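Jarman to bring snack import range to 60 more stores

Independent grocery wholesaler Jarman will extend its imported snack range to 60 more convenience stores from 18th June, under a new supply agreement with distributor Foltance.

The agreement runs for two years and covers wrapped bakery goods, fruit confectionery, crackers and nuts. Orders will be packed at the Foltance warehouse in Mernska and delivered with each store's regular weekly drop, so shop owners will not need to set up a separate account.

"Our customers have been asking for smaller case sizes for a long time," said Alun Gittins, head of buying at Jarman. "A corner store can't take a full pallet of something it has never sold. Under this deal the minimum order is 22 units – and stores can mix flavors within a case."

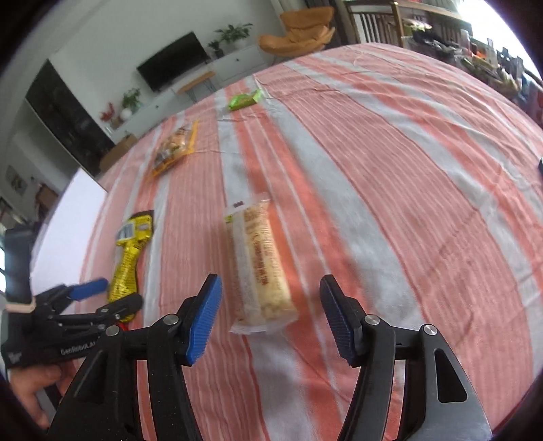
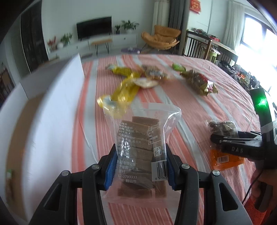 Snacks in clear packaging: a long bread roll or pastry (first picture) and hawthorn bars (second picture).

Jarman currently supplies 171 stores. Those taking part in the new range will receive shelf labels in English, a printed ingredient guide and a display rack at no charge. Unsold stock from the first order can be returned for credit.

Lleucu Ellis, sales director at Foltance, said the company had added a second packing line to handle the smaller cases. "Fruit snacks and single-serve bakery are where we see the most repeat orders," she said. "We expect to add more lines in October."

Stores that wish to join the program should speak to their Jarman area representative. Trade samples are available on request.

Media contact: Prys Rosser, Jarman press office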